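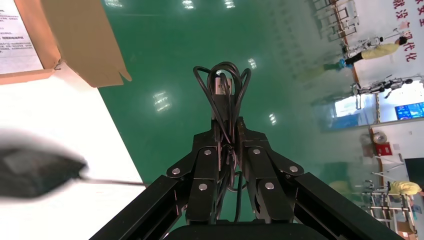 Schwarzes USB-Kabel in mehreren übereinanderliegenden Schlaufen, der grau-schwarze Stecker in der Mitte des Bundes. Dahinter der grüne Boden der Halle, links oben ein Karton mit aufgeklappter Lasche.

Suchbegriff eingeben Suchen

Startseite Einrichtung Sammlung Ausleihe Bildstrecken Kontakt

Kabel, Stecker, Kartons: die Neuordnung des Leitungsbestandes

2020-09-27, Riku Kubo

Das Materiallager Stasinberg hat seinen Bestand an Daten- und Anschlussleitungen neu geordnet. Die Arbeiten begannen im Juli in der Halle Graltside und sind für den ersten Teilbestand abgeschlossen. Erfasst wurden dabei 272 Leitungen, die zuvor auf mehrere Räume verteilt waren und für die kein gemeinsames Verzeichnis vorlag. Die Bildstrecke wird an dieser Stelle fortgeführt; die Erläuterungen zu den einzelnen Arbeitsschritten stehen bereits vollständig zur Verfügung.

Anlass der Neuordnung

Das Materiallager versorgt Werkstätten, Unterrichtsräume und Ausstellungsflächen mit technischem Zubehör. Leitungen machen nach Stückzahl den größten, nach Wert einen eher kleinen Teil des Bestandes aus. Sie wurden über Jahre hinweg den Geräten beigelegt, mit denen sie angeschafft worden waren. Schied ein Gerät aus, blieb die Leitung in der Regel zurück und gelangte in einen Sammelkarton. Ein solcher Karton enthielt am Ende Leitungen sehr unterschiedlicher Bauart, deren Herkunft nicht mehr festzustellen war.

Mit dem Umzug der Ausleihe aus dem Gebäude Grarivcombe in die Halle Graltside bestand Gelegenheit, den Bestand zusammenzuführen. Die Leitungsebene hat der Neuordnung im Frühjahr zugestimmt und hierfür einen Abschnitt der Halle zur Verfügung gestellt.

Sichtung

Sämtliche Kartons wurden zunächst ungeöffnet in die Halle gebracht und mit einer laufenden Nummer versehen. Es handelte sich um 68 Kartons. Vorhandene Etiketten der Lieferanten blieben an den Kartons, auch wenn sie über den heutigen Inhalt nichts mehr aussagen. Sie geben in einzelnen Fällen Aufschluss über den Zeitpunkt der Beschaffung und werden erst entfernt, wenn der Karton selbst ausgesondert wird.

Die Öffnung erfolgte kartonweise. Verknäuelte Leitungen wurden von Hand gelöst. Auf das Ziehen am Stecker war zu verzichten – die Zugentlastung am Übergang zum Kabelmantel ist die Stelle, an der die meisten Schäden auftreten. Ließ sich ein Knäuel nicht ohne Kraftaufwand lösen, wurde es zurückgelegt und zu einem späteren Zeitpunkt erneut bearbeitet.

Einteilung nach Bauart

Für den Bestand gelten nunmehr fünf Gruppen:

Gruppe A: USB-Leitungen aller Steckerformen
Gruppe B: Netzwerkleitungen
Gruppe C: Netzanschlussleitungen
Gruppe D: Bild- und Tonleitungen
Gruppe E: Adapter und Sonderanfertigungen

Die Gruppe A ist die umfangreichste. Sie wird innerhalb der Gruppe nach der Steckerform am Geräteende unterteilt, da nach dieser am häufigsten gefragt wird. Leitungen, bei denen eine Zuordnung nicht zweifelsfrei möglich war, gelangten vorläufig in die Gruppe E. Sie sind dort mit einem gelben Anhänger versehen und werden nicht ausgegeben.

Eine Trennung nach Farbe des Kabelmantels findet nicht statt. In früheren Jahren war im Gebäude Grarivcombe versucht worden, helle und dunkle Leitungen getrennt zu lagern. Das Verfahren hat sich bei der Ausleihe nicht bewährt und wird nicht fortgesetzt.

Prüfung

Jede Leitung wurde vor der Aufnahme in das Verzeichnis einer Sichtprüfung unterzogen. Geprüft wurden der Mantel auf seiner gesamten Länge, die Zugentlastung, das Steckergehäuse und die Kontakte. Datenleitungen wurden zusätzlich an einem Messplatz auf Durchgang geprüft. Netzanschlussleitungen werden gesondert durch eine Elektrofachkraft geprüft und bis dahin verschlossen verwahrt.

Leitungen mit verbogenem Steckergehäuse, gebrochenem Mantel oder freiliegender Abschirmung wurden ausgesondert. Eine Reparatur ist nur bei Sonderanfertigungen vorgesehen. Ausgesonderte Leitungen werden der Verwertung zugeführt; eine Abgabe an Dritte ist aus Gründen der Haftung nicht möglich.

Aufwickeln

Dem Aufwickeln kommt bei der Lagerung besondere Bedeutung zu. Leitungen bis zu einer Länge von rund 200 cm werden in freien Schlaufen gelegt, ohne sie um Hand und Ellenbogen zu führen. Der Durchmesser der Schlaufen richtet sich nach der Stärke des Mantels. Enge Wicklungen sind auch bei dünnen Leitungen zu vermeiden.

Das Steckerende soll am fertigen Bund gut zugänglich sein, damit die Steckerform ohne Aufwickeln erkannt werden kann. Bei kurzen USB-Leitungen hat es sich als zweckmäßig erwiesen, den Stecker in die Mitte des Bundes zu legen. Er ist dort gegen Stöße einigermaßen geschützt. Bei Leitungen mit schweren Steckergehäusen ist dieses Vorgehen nicht geeignet, das Gehäuse drückt sonst auf den Mantel.

Als Halterung dienen textile Klettbänder. Kabelbinder aus Kunststoff werden nicht mehr verwendet, ebenso wenig Gummiringe, die nach längerer Lagerung verkleben und Rückstände hinterlassen. Bereits vorhandene Gummiringe waren vor der Aufnahme zu entfernen. Haftende Reste wurden mit einem leicht angefeuchteten Tuch abgenommen, ohne Lösungsmittel.

Kennzeichnung

Jede Leitung erhält einen Anhänger mit Gruppenbuchstaben, laufender Nummer und Länge in Zentimetern. Der Anhänger wird am Klettband befestigt. Eine Beschriftung auf dem Mantel ist nicht zulässig. Bei Leitungen, die fest zu einem Gerät gehören, wird zusätzlich die Inventarnummer des Geräts eingetragen.

Die Angaben werden in das Verzeichnis Hosseinzadeh übernommen, das in der Ausleihe bereits für Werkzeuge und Stative geführt wird. Es ist vorgesehen, die Suche nach Steckerform noch im laufenden Jahr freizuschalten. Bis dahin erteilt die Ausleihe auf Anfrage Auskunft.

Kartons und Behälter

Unbeschädigte Kartons werden weiterverwendet. Voraussetzung ist, dass der Boden trägt und die Laschen sich vollständig schließen lassen. Für die Gruppen A und B sind Kartons mit Einteilung vorgesehen, in die je Fach höchstens drei Leitungen gelegt werden. Netzanschlussleitungen lagern in stapelbaren Behältern mit Deckel.

Kartons dürfen auf dem Hallenboden nur während der Bearbeitung abgestellt werden. Am Ende eines Arbeitstages sind sie auf Regale oder Rollwagen zu setzen. Der Boden der Halle ist glatt beschichtet und wird maschinell gereinigt; lose Leitungen und Klettbänder sind vor jeder Reinigung aufzunehmen. Die Verkehrswege sind jederzeit freizuhalten.

Rückgabe aus den Werkstätten

Werkstätten und Unterrichtsräume, in denen sich noch nicht erfasste Leitungen befinden, werden gebeten, diese an die Halle Graltside zurückzugeben. Die Leitungen müssen nicht vorsortiert sein. Von einer Bündelung mit Klebeband bitten wir abzusehen. Leitungen, die erkennbar beschädigt sind, sollen getrennt und mit einem entsprechenden Hinweis abgegeben werden.

Für dauerhaft benötigte Leitungen kann ein Handbestand eingerichtet werden. Der Antrag ist formlos an die Ausleihe zu richten und soll Raum, Verwendungszweck und Anzahl der gewünschten Leitungen je Gruppe nennen. Handbestände werden einmal jährlich abgeglichen – fehlende Leitungen werden dabei ohne Berechnung ersetzt, sofern der Verlust angezeigt worden ist.

Ausleihe während der Umstellung

Leitungen der Gruppen A, B und D werden ohne Einschränkung ausgegeben. Die Rückgabe erfolgt aufgewickelt und mit Anhänger. Fehlt der Anhänger, ist dies bei der Rückgabe anzugeben, damit ein neuer ausgestellt werden kann. Netzanschlussleitungen können derzeit nur zusammen mit dem zugehörigen Gerät entliehen werden.

Die Ausgabe befindet sich am Nordeingang der Halle. Die frühere Ausgabestelle in Grarivcombe ist geschlossen, Rücksendungen mit der Hauspost werden von dort nicht mehr weitergeleitet.

Hinweise zur Nutzung der Aufnahmen

Die Aufnahmen dieser Bildstrecke dürfen für Zwecke des Unterrichts und der internen Unterweisung verwendet werden. Als Nachweis ist »Materiallager Stasinberg« anzugeben. Anfragen zu einer weitergehenden Nutzung sowie zu einzelnen Bildunterschriften nimmt Riku Kubo über die Kontaktseite entgegen.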